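Brolley Table Cloth, pale green-blue
Item 2159, fits small side and bedroom tables

I bought my first Brolley for the little table in our bedroom, which is where everything gets unpacked in this house. Parcels, snacks, the foam from inside the parcels — it all lands there and stays until somebody brings a bag. I wanted a cloth that could put up with that and still look calm and pretty once the table was clear again!

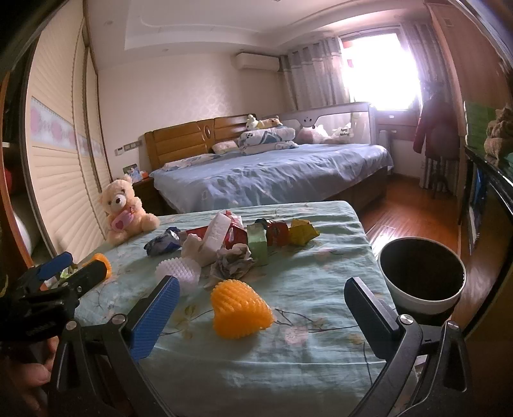
The color is softer than I expected, somewhere between mint and a washed-out sky, and it goes with pretty much any bedspread I own. Mine has been through the machine some 80 times now (cool wash, no softener) and the hem is still straight. I shake it out the window first so the crumbs don't end up in the drum.

We have the small size in stock, and the long one comes back in January. If your table is an odd shape, send me the measurements before you order and I'll tell you which one to get.

Sointu Rautiainen, Clavero Home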